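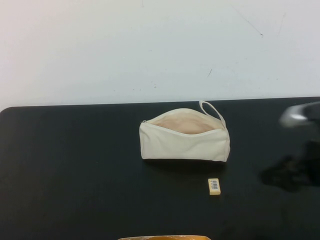 The pencil pouch, and what ought to go back in it

Every spring, when the evenings get long enough that a person starts thinking about being outdoors with a sketchbook, I take my canvas pouch off the shelf and turn it upside down over a sheet of newspaper. I have done this for years, and I am always a little ashamed of what falls out. This time it was three dead pens, a bus ticket from November, a good deal of pencil dust, and the brass sharpener I had accused my poor husband of throwing away. (I have apologized. He has been very gracious and only brings it up at meals.)

Several of you wrote after the last newsletter asking what sort of case to bring to the Hakska drawing circle, now that we are meeting again, and my answer is the same as it was when we started: a plain canvas pouch with a zipper along the top. You can spend much more on a leather roll with a little loop for every pencil, and they are lovely things to be given, but I find that the loops never fit the pencils I own, and a roll wants a whole table to itself. A pouch lies down beside your paper and keeps out of the way. Cream canvas does show graphite, I will admit that. Minoru Uchida, who drew with us all through our first two years, had one so gray along the zipper that new members assumed it came in that color, and he wouldn't hear of replacing it.

Now, about emptying it. Do open the zipper all the way, right to the end, before you start shaking. Crumbs of eraser love the corners, and you'll want to push a finger down into each one and turn the lining out as far as it will come. A dry toothbrush is very good along the seams. For the outside, I rub the worst marks with a clean white eraser first, then go over them with a damp cloth and a drop of dish soap. Please don't put it in the dryer! Mine went in once, and it came out short enough that a new pencil had to ride in it at a slant, which was a nuisance all summer. Leave it open overnight instead, somewhere with a bit of air, and the lining will be dry by breakfast.

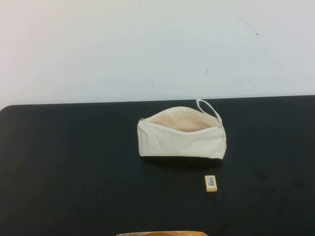

A cream canvas pouch with a zipper, just the thing for a season of drawing.

When it comes to filling it again, I try to be strict with myself, and I mostly fail. Two soft pencils and one hard one will see you through an evening. Add a kneaded eraser in a scrap of waxed paper, so it doesn't gather up everything it touches, and a sharpener, and a small rag. I like a pen as well, with the cap pushed on until it clicks. Arvid Söderlund carries nothing but one carpenter's pencil and a pocketknife and makes the rest of us look terribly fussy, but then Arvid draws mostly barns, and draws them beautifully, and I don't think the same kit would do for anybody who likes flowers.

Colored pencils are better off in their own tin. I say this every year, and every year I slip a few favorites in with the graphite and end up with a blue smear across somebody's nose. Charcoal should stay out of the pouch altogether unless it is boxed. Gøran Sandberg learned that one on our outing to the harbor and has asked me to pass it along to anyone who may be feeling brave.

If you do your emptying and find you have more than you need, bring the extras with you. We keep a box by the door for pencils longer than a finger, erasers with some life in them, and sharpeners that still cut. Ivar Backlund sorts through it for the children's table, and he tells me they go through sharpeners at a frightening rate. Stubs are welcome too, as Aigars Paulauskas has a brass holder that takes even the tiniest ones, and he seems to get real pleasure out of using them down to nothing.

Paper is provided as always, and there will be coffee. Bring your own cup if you remember it, and a cushion if you found the benches as hard as I did.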